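Walkers and boat hands wanted for the Otar gorge journey
December
By A-yeong Cha

Many of you have written over the past year to ask when we would be going back to the Otar, and I am very glad to be able to say that we are, and that we would like some of you to come with us. We are looking for 12 people to join us next summer on a journey through the gorge from the upper ford at Skirno down to the old landing at Zirnalville, partly on foot and partly by raft, following as closely as we can the route taken by the first survey party to draw a proper map of it.

For those who don't know the story, the survey party went in with three boats and came out with one. They left behind a set of notebooks, kept by the cook of all people, which give the names of side canyons, the places where they slept, and a good deal of complaint about the flour. The notebooks sat in a trunk for longer than anyone likes to admit, and Chandrasekhar Menon has spent the last several winters copying them out and trying to match what the cook wrote with what is on the ground. He has managed it for the upper half. The lower half is still a muddle, and that is where you come in. 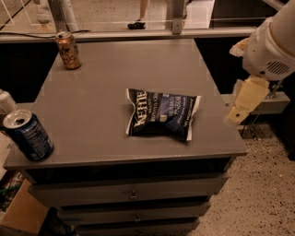
Kettle chips, sea salt and vinegar, with a can on either corner to the left.

The journey takes 40 days. I know that is a long time to be away, and I wish we could offer a shorter version, but we tried splitting it in two on a previous trip and everyone who left at the halfway point was miserable about it (one of them rang me from the bus). There is one spot, Cook's Bench, where the track climbs out to the rim, and if something goes badly wrong at home that is where you can leave us.

You don't need to be a historian or a geologist. We have both, and they argue. What we need from the rest of the party is a steady pair of legs, patience, and a willingness to stand in a side canyon with a photocopied page in your hand and say whether that really could be "the rock like a bishop asleep". Last time it was a retired bus driver who found the bishop, after the rest of us had walked past him twice.

You should be able to walk all day over rough ground with a rucksack, and do it again the next morning. You should be able to swim. Rafting experience is welcome, but Min-kyu Baek will be running two practice days on the flat water above Skirno before we set off, and he is the kindest teacher I have ever shared a boat with, so please don't let that put you off.

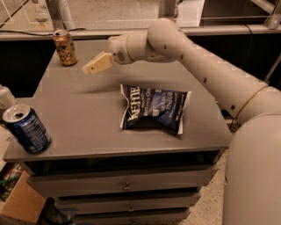
What the days are like

We get up early, while it is still cool. Breakfast is porridge, and I'm afraid it is porridge every day — you may bring whatever you like to put in it. On walking days we try to reach the next camp by two in the afternoon, and then those who want to can go off in pairs to look for places in the notebooks. On river days it all depends on the water.

Our raft is called Ji. She is a sturdy old thing, a bit slow to turn, and she will carry the food, the heavy kit and four people. Everybody takes a turn aboard and everybody takes a turn walking. In the narrows, where there is no path at all, we ferry the party down in groups, and those are long days with a lot of sitting about on gravel, so bring a book. Bok-nam Yoon is our cook and first aider. She has asked me to say that she would like to hear about allergies when you apply and not over supper on the first evening.

In the evenings we write up the day's findings together. It takes an hour or so, longer if there is a disagreement. Each of you will be given a stretch of the lower gorge to look after, which means reading the cook's pages for it beforehand, leading the search when we get there, and writing a page or two for the report afterwards. Your name goes on it.

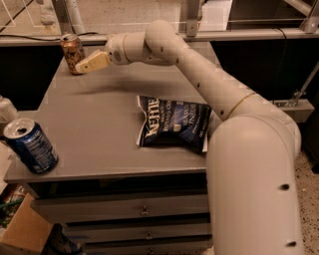

MONEY AND KIT

Each person pays £900 towards the journey. It covers food, the raft, permits, the practice days and the lorry that brings us back up from Zirnalville. Travel to Skirno is up to you, and so is insurance, which you must have. We have one free place for somebody who would otherwise be unable to come. Just write "free place" at the top of your letter and leave it at that; you won't be asked for payslips.

We supply tents, helmets, buoyancy aids and cooking things. You bring your own boots, sleeping bag, and warm clothes for the nights, which can be bitter on the upper stretch even in summer. Pack a hat with a brim. Boots should be well worn in before you arrive, and I would ask you to believe me about this.

How to apply

Send us a letter of no more than two pages, by post or email. Tell us about yourself, the longest walk you have done, and what draws you to the Otar. If there is a health matter we should know about, please say so openly. It seldom rules anyone out, and we can often plan for it. Letters will be read by Chandrasekhar, Min-kyu and me, and we will speak to everyone we are considering by telephone. We'll reply to every letter, though it may take us until the end of February.

If you can't spare the 40 days but would still like to help, there is plenty to do at home. The notebooks run to 4,000 lines in a small and rather greasy hand, and a second pair of eyes on the copying would be a great kindness. You can take on as few pages as you please.

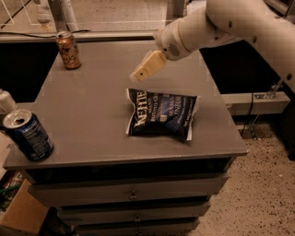

Crisps in the middle, a gold-and-brown can towards the back.

Comments

Carter Sawatzky
I was on the upper half and would go again tomorrow. Take two pairs of socks more than you think. Is the crossing at Cook's Bench still by rope?

A-yeong Cha
Hello Carter! Yes, still by rope, though Min-kyu replaced it. Do send a letter in, we'd love to have you.

Hilltop Gran
Is there an upper age limit? I am 71 and walk most days, but I haven't been in a raft since my honeymoon.

A-yeong Cha
No upper limit at all, and please do write. Our oldest walker so far was older than you and usually first into camp.

Contact the Otar journey team | © Otar Gorge Notebooks | Back to top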